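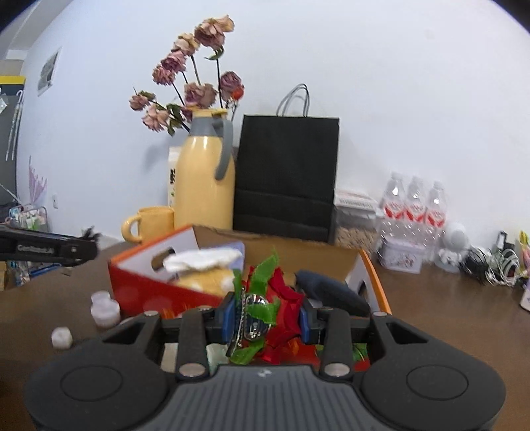
Hemum rose stems, box of 49, three months on

I bought these for the tables at a family party in June and kept the leftovers at home, so they've had one busy evening and a good long spell of doing nothing on a windowsill. The box says "indistinguishable from fresh". I'd like to meet whoever they tested that on.

The petals are the best bit. They're fabric, with a wavy edge that stops them looking stamped out, and from the far side of a room a red one passes. Up close you get stray threads and a visible join under the bloom. The leaves are a much brighter green than any rose I've grown. I ended up pulling half of them off, and they don't go back on once you've done that.

The stems are wire inside a plastic sleeve. Bend one once and it holds. Bend it back and it kinks, and 2 of mine snapped just below the head. Hemum's page says they can be "reshaped endlessly". No.

Then the smell. Give it a few days with the window open. The leaflet suggests a scented spray, sold separately of course, and I didn't bother.

For comparison, I've also had the Clonon ones, which cost more and come with duller, better leaves, but the heads fall off if you so much as dust them. I glued mine. Sengar do a cheaper bunch that looked like party hats and went to the charity shop.

Dust is the real problem with all of them. A hairdryer on cool gets most of it off. Washing in the sink, as the leaflet tells you to, left a pink tinge in the water and a faint mark on my draining board, so don't stand these in a glass vase with water for effect.

The listing has 303 reviews and nearly all of them seem to have been written the day the box arrived. Mine have faded on the window side already, which a first-day review won't tell you.

Would I buy them again? For a party, yes, if they were on offer. For a shelf I'd get three decent stems from Zastska and keep them out of the sun.

Three stars, and one of those is for the petals.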